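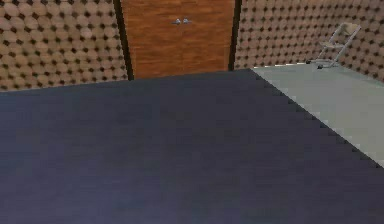

Planner ignores table edge after I change the start pose

Posted in: Simulation > Motion planning

nerea_bravo
October 9, 2022
Hello all. I run the Murska planner in a simulated apartment. When the base starts near the table, the path goes through the corner of the tabletop, and the collision checker says nothing. I tried 100 random starts and got 70 clean paths. The same seeds give the same failures, so I don't think it is noise. Where should I look first?

pichon_user
Raise the padding on the collision meshes. It solved this for me.

c_arrieta
I disagree with pichon_user. Padding hides the problem, and then the arm cannot reach between things that stand close. Check which mesh the checker loads – in many scenes the visual mesh and the collision mesh are two separate files. 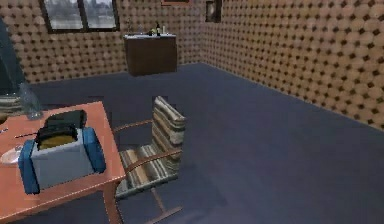

nerea_bravo
Collision meshes were my first suspicion too, so I exported the list: 238 bodies, all loaded. But the furniture is grouped in a strange way. The toaster has its own body, and the striped chair next to the table shares one body with its armrest as a single convex hull. So the planner believes the space over the seat is solid, and the table has a hull that is too small.

pichon_user
Then padding on the table only. Two lines in the config.

c_arrieta
Still no. Split the chair hull, make the table hull again from the visual mesh, and run the same seeds.

nerea_bravo
I will do the table first and write the result in this thread.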